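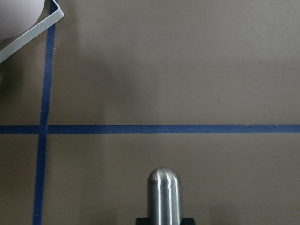
Blue tape on the bench, two strips crossing.

Quick one from the Sanwood workshop, where the drinks build has got as far as fruit and ice. Two arms on one long table, lemonade with a strawberry in it, that's the idea. The group has had the far end of the unit since April and meets Friday evenings, plus whoever turns up in between.

The table came first. Brown covering over the whole top, then tape, so every item has a square and gets put back in the same place between runs. Took most of an evening and it isn't dead straight. Good enough, the group says.

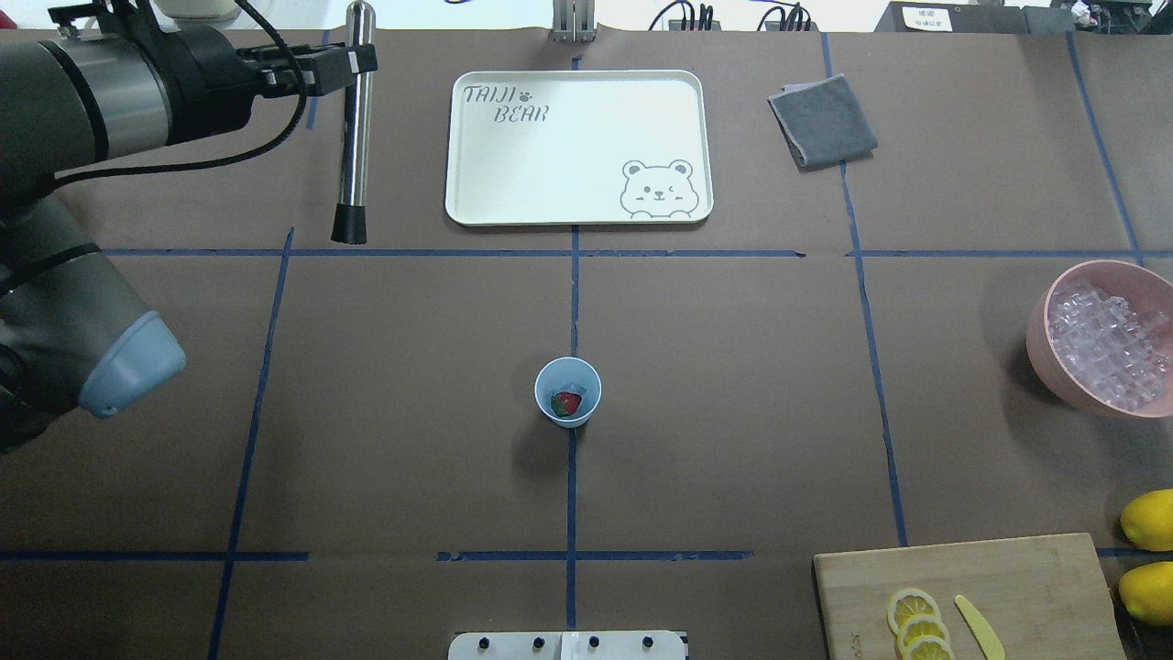
Costs so far stand at £389 for the bits and peices, not counting the arms, which are on long loan from Birhane, the repair shop two doors down. Cutting board, tray, bowls and cups came out of the workshop kitchen or the pound shop. Plastic knife for now, and it stays plastic until the group is happy with the stop buttons.

The recipe is split into short jobs. Cup, strawberry, ice, lemon, muddle, tray, wipe down. Each is worked up on its own before any get joined together. Cup handling is furthest along, with 73 tries logged. Paper cups crush easily so the grip has been turned down twice.
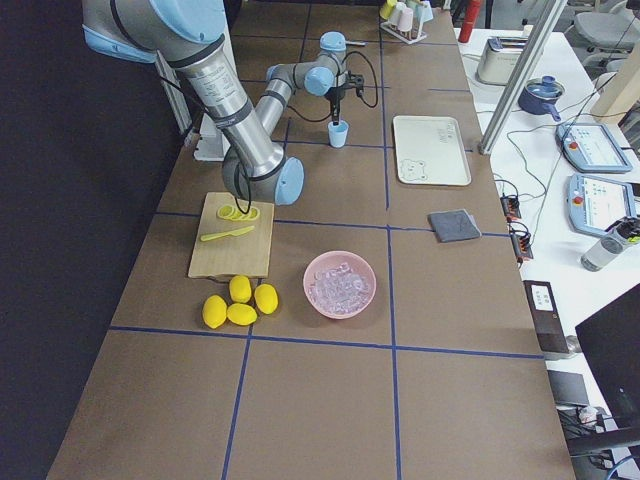

Both arms at the table, lemons and ice set out.

Lemon slices are the sticking point. They cling to each other and to the board, and picking up one without bringing its neighbour is slow going. Thicker slices next week. Ice is a nuisance too, the bowl needs refilling more often than anyone planned for and the freezer is up a flight of stairs.
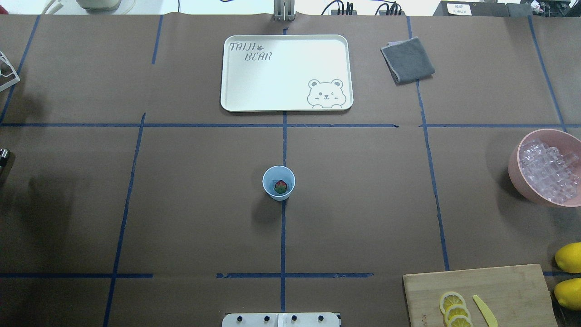

The towel job has hardly been started. Muddling is waiting on a better way of keeping the cup still, and the Arnach makers group has offered to print a holder if someone sends them the measurments.

Open evening is at 7pm on the Friday, space for 16 at a time, book at the front desk. Roughly 151 people are on the Emel mailing list so don't leave it late. Drinks on the night will be poured by hand.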